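Statistics Crew Members, Women's and Men's Basketball
Halstead Athletics, Bastley Campus
Part-time, seasonal. Reference 2873.

Halstead Athletics is hiring four statistics crew members for the coming basketball season. The crew records official play-by-play and box score data at all home games in Kubiak Arena. Positions run from November through the first week of March, with extra dates if either team hosts a conference tournament game.

Each game is staffed by a caller, an inputter, a substitution spotter and a backup scorer. New crew members train in all of these and are then assigned a primary seat. Assignments may change between games.

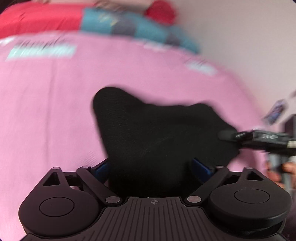 Black cloth over a pink bedsheet.

Duties

Report to the scorer's table 50 minutes before tipoff. Confirm both rosters and uniform numbers against the sheets supplied by the visiting team.

Record field goal attempts by location, rebounds, assists, turnovers, steals, blocks, fouls and timeouts as they occur. Entries are made live. Corrections are made at the next dead ball, or at the media timeout if the question involves more than one possession.

Reconcile the running score and team fouls with the official scorer at every timeout and at the end of each period. The official scorebook governs in all cases.

Produce halftime and final box scores. The final is released after the crew chief has signed it -- normally within 8 minutes of the horn.

Requirements

Working knowledge of college basketball rules, including the possession arrow, bonus situations and the scoring rules for assists and team rebounds. Applicants should be able to explain the difference between a deadball rebound and a team rebound without looking it up.

Accurate typing on a standard keyboard with eyes on the court. Corrected vision is fine.

Availability for at least two-thirds of home dates, including some weeknights and the winter break. The schedule is sent to applicants before the interview.
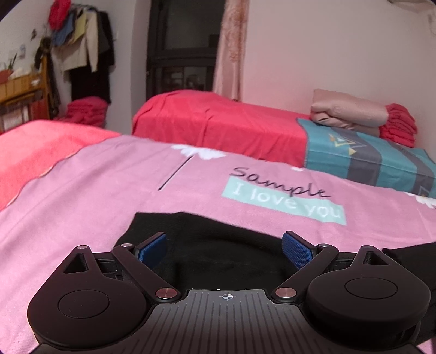
Previous scoring experience at the high school level or above is preferred. Scorers from other sports are considered if they can attend both training sessions. Crew members may not cheer, wager on any college event, or pass game data to outside parties -- this includes friends and social media accounts.

Pay and conditions

Paid per game, with doubleheaders counted as two games. Training sessions are paid at the same rate. Parking in the Clevberg Road lot is included. A meal is provided on doubleheader dates only.

Selection

Shortlisted applicants complete a scoring test using game video from last season. The test covers one half of play, and entries are compared with the corrected official file. Missed substitutions count the same as missed rebounds.

To apply, send a one-page resume and a list of any sports you have scored to the Halstead Athletics communications office in Bastley. Put the reference number in the subject line. Applications close at 5 p.m. on the last working day of September.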